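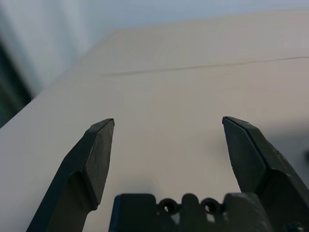
The Nisinby land dispute is over. I know this because the district put out a statement saying it was over, and then a second statement asking people to please stop burning tires on the Clostard road.

Background for anyone who joined late. Nisinby is the upper village, Clostard is the lower one. They share one river, one grazing slope and one clinic. Last June they stopped sharing all three.

The official cause was a fight outside a gas station. In the district's telling, two groups of young men had a "domestic misunderstanding" that got out of hand. By morning 81 people had been treated for injuries and three houses were down to the walls. Some misunderstanding.

The word "domestic" is doing heavy lifting there. Domestic means nobody senior has to resign. The minute you say "ethnic" or "land," someone in the capital has to have known something.

And someone did. The grazing slope was leased out two years before the fight. Both villages had used it for as long as anybody's grandmother could remember, on a schedule worked out between families. No paper. Then there was paper, and it had one name on it: Faseck.

Faseck is an agricultural company. It had no sheep, no cows and no office. It did have a lease on 600 hectares and a man at the gate charging people to walk their own animals up the hill they were born under.

He charged both villages. What he told each of them, separately, was that the other one was getting a discount. I've talked to people on both sides and they repeat it nearly word for word.

So you had two villages, each sure the other had bought off the company, and a district office that answered letters by sending back a stamp showing the letter had been received. People in Nisinby have folders of these stamps. They are very nice stamps.

I asked the district press office in writing how many complaints came in before June. The answer was 60. I asked how many were looked into. The answer was that all of them were "registered." I asked again and got a brochure about registering.

Now the good news, which I do want to report, because I was up there last week and some of it is real. The clinic is open to everyone again. The school in Clostard has its roof back. The bus runs, and the driver stops in both villages, which he refused to do all fall.

The bakery is also selling to upper village people again. The bread is no better than it was. I consider this a sign of normal life.

The less good news is the compensation list. To get on it you need a deed. In Nisinby most houses were built before anyone handed out deeds, and in Clostard the deeds were kept in the village office, one of the first places to lose its windows. You can see the problem. The list can't.

One family told me they were asked to bring a photo of their house from before the fire. They said the photos were in the house.
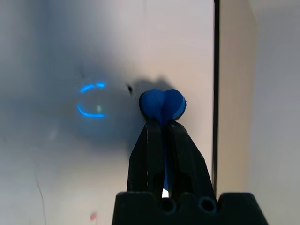
The "reconciliation council" met for the first time this winter. It was appointed by the district, it sits in the district building, and its first finding was that the district had acted correctly. Both villages got to send elders, who were allowed to speak after the vote. The plan it adopted has two sides leaning in toward each other and never quite letting go of what's between them, a bit like the two black fingers in that last picture, narrow at the top and with a very solid base nobody gets to move. The base in our case is the lease.

Because yes, the lease is still there. Faseck still holds the slope. I read the plan twice looking for the word "pasture." It appears once, in a sentence about tourism.

The plan does have a friendship festival in it. There'll be a concert, and a tree will be planted by someone from the regional government. I have nothing against trees. I'd just like to know whose sheep are allowed to stand near it.

People keep asking me about the Kovačević report, so, briefly: it was done by an outside firm, it was paid for with public money, it was finished before winter, and it hasn't been published. The district says it is being translated. It was written in the language the district works in.

I haven't seen all of it. I've seen a few pages on land use, and they say what any shepherd up there would tell you for the price of tea – sort out the grazing or expect another June.

What I'd like answered, and I've now sent these to three different offices: Who approved the lease without a village hearing? Who owns Faseck, by name? Why were there two police officers on duty for both villages the night of the fight, after all those nicely stamped letters?

One office replied yesterday. It thanked me for my interest in the region's cultural life.

For the people telling me I'm "stirring things up" by writing about this: the folks in both villages talk about the lease all day long, to each other now, too. They had tea over it while I was there. The only place it's a delicate subject is the district building.

Posting this on April 3, 2024, so there's a date on it. The animals go up the slope when the snow's off. As of this morning nobody has told either village whether the man is back at the gate.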